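Barncombe Allotments and Gardens Board
Forum: Sheds, Tools and Storage
Thread: Hanging hoses and tools on a metal shed wall

grostton_gardener
I have a 10 foot metal shed with thin corrugated walls and nothing to fasten to except the frame ribs. Right now the hose, two rakes, a hoe, an edger and a leaf blower are in a heap behind the mower. I want them off the floor. Drilling into the panels seems like asking for leaks. What are people using?

plum_row
Don't drill the panels. Run two horizontal 2x4s across the ribs, one at knee height and one a little above your head, and screw them to the ribs with self-tapping screws. After that it's a wood wall and you can put up any hook you like. Took me an afternoon and most of that was emptying the shed.

tw_dunmore
Agree on the 2x4s. I would go 1x4 if the shed is small. You lose less depth and a rake doesn't weigh anything.

plum_row
1x4 is fine for rakes. I wouldn't hang a leaf blower or a full hose off it between ribs. Mine bowed.

tw_dunmore
What was the rib spacing? Mine are close together and I have a string trimmer and a hedge trimmer on 1x4 since February of last year with no bow at all.

plum_row
Didn't measure. Wide. It's a cheap shed.

grostton_gardener
Mine are wide too, so 2x4 it is. What about the hooks themselves? The hardware store has the vinyl coated steel ones and they want more than I expected for a pack.

Krajci_B
The vinyl coated ones are good for five or six years, then the coating splits at the bend and water gets under it and you find rust on your handles. I have replaced all of mine with plain galvanized. Uglier and cheaper. If you have wooden handles you care about, slip a piece of old hose over the hook.

I also want to say something about the hose. Don't hang a hose on a single hook, whatever it's made of. It kinks at the top of the loop and after one summer that kink is permanent. Use something wide. I use an old steel wheel rim bolted to the 2x4. My neighbor uses a bucket screwed to the wall through the bottom, and he keeps his nozzles inside it.

Bohumila Krajčí

lowfield_ann
Seconding the bucket. Use big washers or it pulls through.

mossback
I'll be the odd one out and say you can print the light-duty ones. My daughter has a printer and I've got a row of printed hooks for trowels, gloves, twine, the sun hat and so on. Costs next to nothing in plastic. Rakes hang on them too. Two years and one broken, and I broke that one with a ladder.

tw_dunmore
I had printed ones in the greenhouse. They sagged. By August everything I'd hung was lying on the bench.

mossback
What plastic? PLA goes soft in heat. A greenhouse or a metal shed in full sun is the worst place for it. Mine are PETG and the shed is under a maple.

tw_dunmore
No idea what plastic. White. A friend made them.

mossback
Probably PLA then. Most people start with it.

The other thing is which way up they're printed. If the hook is printed standing up, each layer is a flat slice across the stem and the load is trying to peel the slices apart, so it snaps clean across. Lay it on its side on the bed and the lines run around the curve with the load. 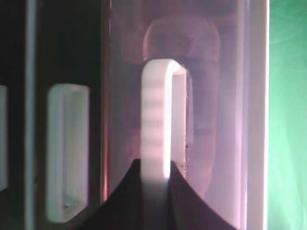
I'd also go thick on the stem and not worry about the tip. The tip only has to stop the handle from sliding off. The stem and the top of the curve do the work. And put a fillet where the stem meets the back plate, if you have a back plate. Sharp inside corners are where they start to crack.

Krajci_B
This is a lot of trouble to avoid buying a galvanized hook.

mossback
It's no trouble if the printer is already in the house. I wouldn't buy one for this.

Krajci_B
Fair enough. I still wouldn't put one over my head with an edger on it.

mossback
Neither would I. Steel for anything with a blade or a motor.

michalik_garden
Something that hasn't come up yet — condensation. A metal shed sweats in spring. Anything hung tight against the panel gets a wet back. With the 2x4s you get an air gap, which helps, but I'd still hang the heads of the tools facing out. I lost a good pair of loppers that way. Wipe the metal with an oily rag before winter too.

Štefánia

lowfield_ann
Does a vent help with that? Mine has none.

michalik_garden
Yes, one high at each end. It didn't stop it completely here.

grostton_gardener
Update, May 2020. Two 2x4s up, self-tappers into the ribs, galvanized hooks for the rakes, hoe and edger. The leaf blower is on a heavy bracket I had left over from a shelf. The hose is on a bucket with fender washers. I'll leave the printed ones for the trowels if I can talk my nephew into making some. He has PETG, I asked.

I can see the floor. There's a crack in it I didn't know about, so that's going to be another thread.

plum_row
Start it under Foundations or it will get moved. Is it a slab or pavers?

grostton_gardener
Slab. Will do.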